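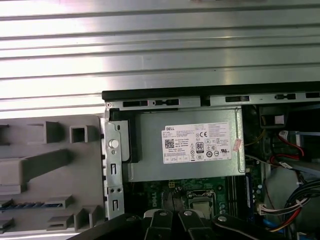

Publications > Kidmont Repair Papers > Section 4

4. Opening the desktop units

The desktop computers came from the Avcombe office and were opened at the Pidlow workshop on a Wednesday. Each chassis was laid flat and its side removed before any part was touched. Figure 2 has one of the Dell units at this stage, with the power supply at the center and a gray plastic drive-bay shroud beside it.

Figure 2. Dell desktop chassis with the side removed. The white label is on the power supply; part of the motherboard lies below it.

We recorded the power supply label first. It carries the maker's name, a QR code and an "80" efficiency logo. The small print was copied by hand onto the Rebelo parts sheet. Taking out the shroud and the power supply took more than nine minutes in five of the units.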